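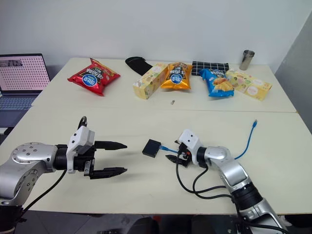

Why does the movie always leave out the best part of the book, one reader wanted to know, and do the people who make it even read the thing first?

Good question. Two questions. Quick answer to the second one: yes, mostly. Somebody reads it. Usually lots of somebodies, and some of them read it so many times the pages fall out.

The first one takes longer. Let's go.

HOW A BOOK TURNS INTO A MOVIE

First, a word. When a story gets moved from one form to another, it's called an adaptation. Book to movie, that's an adaptation. Comic to TV show, same. Play to cartoon, same. You adapt it, you change it so it fits its new home.

We'll use a real one to show how it goes. Trernura is a novel for kids about two sisters on a foggy island called Dendelell. It has 27 chapters. A company called Mendura published it, and a small film company called Virk made the movie. If you haven't read it, no big spoilers. Well, one medium one. Skip the goat bit if you care.

STEP ONE: ASKING

You can't just make a movie out of somebody's book. The story belongs to the author. That's called copyright, and it means nobody else gets to use it without permission.

So the film company asks. And pays. Often they don't buy the whole thing right away. They pay a smaller amount to hold on to the story for a while, like putting a toy on hold at the store. That is called an option. While the option lasts, no other film company can grab it.

Lots of books get optioned and then nothing. Time runs out, the money didn't show up, the author gets the rights back. Happens a lot. Trernura was on hold with a different company before Virk, and that one ran out. Nobody filmed a minute.

Really old books are different. After enough years copyright ends and anyone can use the story. How many years depends on the country. That's part of why you see so many movies of the same old fairy tales.

STEP TWO: THE SCRIPT

A screenwriter takes the book and writes a script (also called a screenplay). It doesn't look like a book. Short lines. Lots of white space. It says where we are, who's there, what they do and what they say out loud.

Rule of thumb: one page of script is one minute of movie. So a movie that runs an hour and a half is a script of 90 pages, give or take. Now think how long it takes you to read a chapter book. Hours! Days if you have homework.

See the problem? It won't fit. Something has got to go.

Try it yourself. Take one chapter of a book you like. Cross out everything you couldn't see or hear. Thoughts, gone. Smells, gone. "She had never liked her uncle", gone, unless you can find a way to show it. What's left is what a screenwriter has to start with. Kind of scary.

WHAT GETS CUT

Side characters, a lot. In the book of Trernura there are 4 cousins. In the movie there are 2. The screenwriter squished them together, so one movie cousin is brave AND good with boats, and in the book those were separate people.

Side stories too. The goat. (Medium spoiler, told you.) The goat gets lost in chapter 6 and it takes until chapter 10 to find him. Lovely chapters. Funny. Not in the movie, the goat just stands there in the yard being a goat. If you took the goat story out of the book, the sisters would still get to the lighthouse. That's the test the writer uses. Does the main story fall over without it? No? Then it might go.

So the best part wasn't cut out of meanness. It might of been your favorite and still not be holding anything up.

Also, your best part isn't everybody's best part. Ask around at lunch.

WHAT GETS ADDED

Weird but true, movies add stuff even though they already ran out of room. Why?

Books can tell you what a person is thinking. Just like that. "Mina was afraid." Done, three words. A camera can't film a thought. So the movie has to turn the thought into something you can see or hear. Maybe she grips the railing. Maybe she gets a friend to talk to, one who isn't in the book at all. Maybe you hear her voice talking over the pictures, that's called a voice-over.

In Trernura the older sister spends a whole chapter being homesick. Just sitting and remembering. In the movie she finds an old coat in a closet and puts it on and it's too small. Ten seconds. No words. Not in the book anywhere, but it does the same job as the chapter. You might even like it better. You're allowed.

WHAT GETS CHANGED

Endings, sometimes. Places. How old people are. What time of year it is.

Some changes are story reasons and some are boring reasons. Money is a big one. A storm with a hundred ships costs a whole lot. A storm with one ship costs less. In a book, both cost the same, which is the ink.

Weather is another. The book happens in winter. Virk filmed in August. You can fake snow but it takes time and it gets everywhere, so in the movie it's summer and the sisters are out of school. Then somebody had to fix every line that talked about school. One change knocks over another, like dominos.

DOES THE AUTHOR GET TO DECIDE?

Depends on what they signed. Some authors write the script themselves. Some read it and give notes, and the notes get used or they don't. Some say good luck, send me a ticket, and go write another book. And some really don't like the movie when it comes out. That happens too.

The book is still there though. Same words on the same pages, even if the movie did something silly with it.

WHY NOT JUST MAKE IT LONGER?

Some do. A long book can be made into two movies, or a TV series with an hour for each big piece. A series has room for the goat. But longer costs more, and a thin story stretched out gets slow. You've probly sat through one. Wiggling.

Short stories go the other way. Not enough there to fill a movie, so the screenwriter has to build more. New characters, new trouble, sometimes a whole new middle. A picture book might have fewer words than this page! Imagine getting an hour and a half out of that.

WORDS TO KEEP

Adaptation: a story moved into a new form.
Copyright: the rule that says a story belongs to the person who made it.
Option: paying to hold a story for a while.
Screenplay or script: the written plan for a movie.
Voice-over: a voice you hear talking over the pictures.

THINGS TO TRY

Pick a book and a movie of the same story. Read first or watch first, doesn't matter, people fight about this. Make a list of what's missing, then what's new. Pick one missing thing and try to work out why it went.

Or be the screenwriter. Take your favorite chapter and make it fit on one page. Only things we can see and hear. Then get a friend to do the same chapter without peeking and swap. They won't match.

Next time: where movie sound comes from, and why the horses are sometimes coconuts.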